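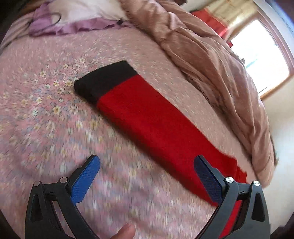
Red sock with black top, on the pink bedspread

Adult beginners > Changing from salsa to tap, which class level?

Zustuser wrote:
Good evening to all. I danced salsa for 3 years in my home country and now I live in Grudbridge. I would like to learn tap. The Wanyama studio has two courses on Sunday, "Absolute Beginner" and "Improver". The lady on the telephone told me that with my salsa I can go directly to Improver. I am not so sure. I know rhythm, but I have never worn a tap shoe. The term costs 52 pounds for both courses, so the price does not help me to decide. 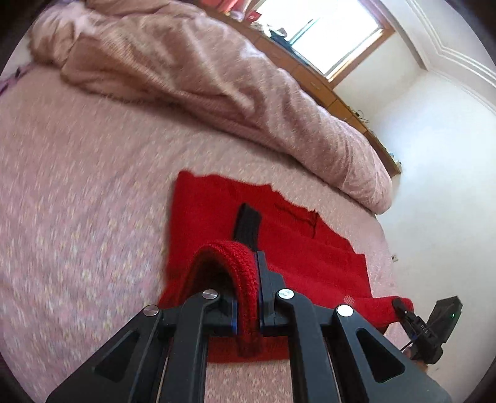 My other worry is that in Absolute Beginner I will spend all September on shuffles and become bored. What would you do?

Vomside wrote:
Go to Improver. Timing is the hard part and you already have it. Shuffles and flaps you can learn at home in the kitchen.

Brian Rashidi wrote:
I don't agree with Vomside, sorry. In salsa your weight goes into the floor and the hips follow. In tap you need a loose ankle and the weight must be free to change very quickly. I teach both and the salsa people always hit the floor too hard. Please do the beginner term.

Vomside wrote:
Always? I came from salsa and I had no such problem. After 2 lessons it was fine.

Brian Rashidi wrote:
Then you had good ankles. Most people need longer.

Zustuser wrote:
Thank you both. I have asked Wanyama if I can try one lesson of each before I pay, and they said yes. They also said the Improvers are already learning a time step with a break, and I had to look up what this is.

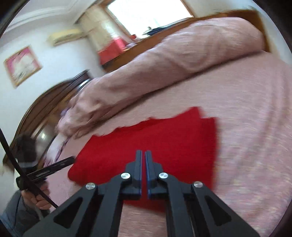
I watched one video slowly and I can count it, but my feet do not obey – the left one especially. So I think Brian is right for me, even if I would prefer that he is not. Do I need to buy shoes for the first lesson, or can I come in hard-soled ones?

Vomside wrote:
Hard soles are OK for the first week. I still say you will be bored by the third.

Brian Rashidi wrote:
Leather soles if you have them, no rubber. And ask for a place near the mirror.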